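Unit 3 Handout: Gripper Fault, Bed-Making Task
Robot Systems Safety, Zarmont Lab Section

Read before the lab. Bring the Flivthorpe log sheet.

1. Background

Paired hand-held grippers were used to record bed-making demonstrations. Run 3172 was rejected in review. The logged finger opening drifted from the true opening, and the error grew with each grasp. By the end of the run the log read 100 percent open while the pads were still touching the sheet.

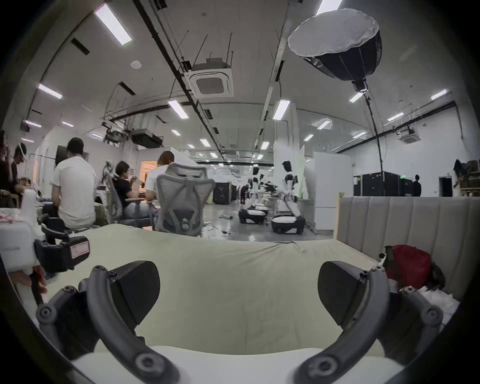
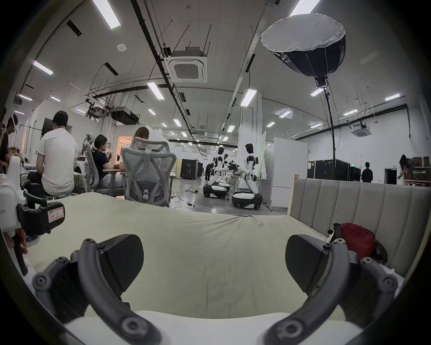

2. Cause

The encoder coupling on one finger had slipped on its shaft. The set screw had been tightened without thread locker. The software checked only that a signal was present, so a wrong value passed as a good one. This is a silent fault: no alarm, no stop, plausible data.

3. Why it is a safety matter

A policy trained on this data may command a closed grip where an open one is needed. On a robot working near people, that is a pinch hazard. Upadhyay's rule (Unit 2) applies: treat a bad sensor as a bad actuator.

4. Required checks

Zero both grippers against the hard stop before each run.
Repeat after the run. Reject if the two readings differ by more than 2 percent.
Mark the coupling and shaft with a paint line.
Enter rejected runs in the Devard fault list.

Problem set 3 is due before the next lab.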